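Renar releases Dzene 2, with a new planner for two-handed page work
November 22, 2024

Renar has released version 2 of Dzene, its software for turning hand-held gripper recordings into movements a two-armed robot can follow. The update is available now to existing licence holders and replaces the beta that has been in testing since February.

The main change is in the planner. Earlier versions worked out a path for each arm on its own and then checked the two for collisions, and when the check failed the whole job started again. Dzene 2 plans both arms together. Renar says this matters most for thin, floppy things such as paper, where one gripper has to hold still while the other moves and a small error in timing will crease or tear a sheet.

Tracking has been reworked as well. The software reads the printed markers on the grippers to work out where each one is in relation to the other, and it used to drop a recording whenever a marker went out of view. It now carries on through short gaps using the motion data, and flags the stretch so that a person can check it later. In Renar's own tests the new version kept 100 of 116 recordings of book and paper handling. The company has not published the same figure for the old one.

Kęstutis Raudsepp, who leads the planning work, said the team chose open books as a test because they never lie the same way twice. "A box stays a box," he said. "With a page you have to keep looking, and the planner has to be ready to change its mind." He added that curled pages still cause trouble for the perception module -- it tends to place the edge of the sheet lower than it is -- and that a fix is planned for a later update.

There is also a new viewer, Flikik, which plays the recordings from both grippers side by side and marks the points where the software is unsure of a position. Recordings made with the beta can be opened in it once they have been converted. The converter runs from the command line only, and Renar advises keeping a copy of the original files.

Support for Wamix controllers, listed as experimental in the beta, has been left out of this release. 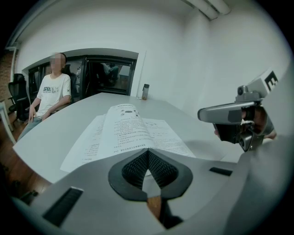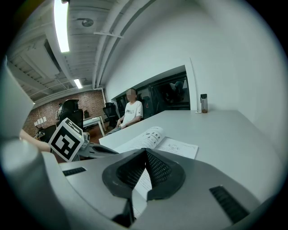 Book and loose paper on the table, from the view of a hand-held gripper.

Eglė Hunt writes that the joint planner is welcome but that dropping Wamix leaves her stuck on the beta, and asks whether the new tracking could be offered as a separate download.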